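Sturkeck Project — Minutes of the Data Collection Meeting

Present: representatives of Cokum, Skotero and Pappas. The meeting opened at 2:00.

Item 1. Progress
Cokum reported 1792 examples accepted to date, with 448 of them from bedrooms. Small knitted items remain the priority for home sessions — the gray cloth draped over the tips of the yellow fingers is of this type.
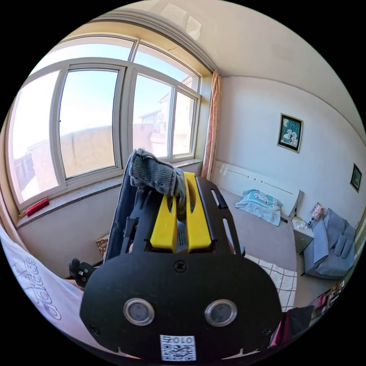 Item 2. Review of Examples
Skotero asked that 2 reviewers check each new batch before it goes to training. Agreed. Pappas will update the labeling guide by December.

Item 3. Next Meeting
To be set by Cokum.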